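Aug 16, 2021

Pathirana Opens Registration for Its First Home Bean and Lentil Cook-Off

Home cooks are invited to send in their best recipe for dried beans, lentils or split peas, with finals in November

Pathirana, the Waseo cooking school best known for its weeknight supper classes, is opening registration today for its first Home Bean and Lentil Cook-Off. The contest is open to anyone who cooks at home and does not earn a living from it. Soups, stews, salads, dips, fritters and even desserts are welcome, as long as dried beans, lentils or peas are the heart of the dish.

"I grew up on black bean soup, and I still get excited when I lift the lid and smell the cumin," said Renata Quezada, who leads the school's classes. "There are so many wonderful bean dishes sitting in family notebooks, and we can't wait to cook from them – the splattered, hard-to-read pages most of all!"

The idea grew out of a recipe swap the school held last winter, when students and neighbors handed in 233 recipes. White beans with sage came up again and again, and so did red lentil soup with lemon. One baker brought in a chickpea and orange cake that has been on the school's class list ever since.

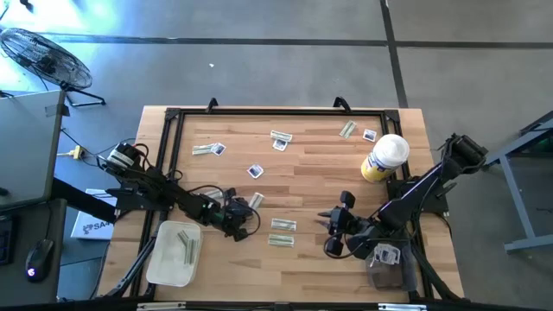
A wood-topped workbench with two black robot arms.

Entries will be read and tested by a panel led by Birgit Reinholz, author of the Flasow cooking newsletter. The panel will pick 35 recipes for a second round of testing, and eight cooks will then be asked to make their dish in person at Naltik Hall in November. Each finalist will have 75 minutes at the stove. Beans may be soaked at home the night before, and pressure cookers are allowed.

"Please tell us how you season the pot, and when," said Reinholz. "I want to know if the salt goes in with the soaking water or at the end, and what you do with the cooking liquid. I save mine for soup – it's far too good to pour down the sink."

The winning cook will receive $400 and a place in any Pathirana class next spring. All the finalists' recipes will be printed in a small booklet, handed out free at the school's front desk.

Recipes should serve four to six people and list all ingredients by cup or by weight. Canned beans may be named as a swap, but the main version must start from dried. Cooks may enter up to two recipes. Entry forms are available at the school and at Naltik Hall.

Media contact: Renata Quezada, Pathirana, Waseo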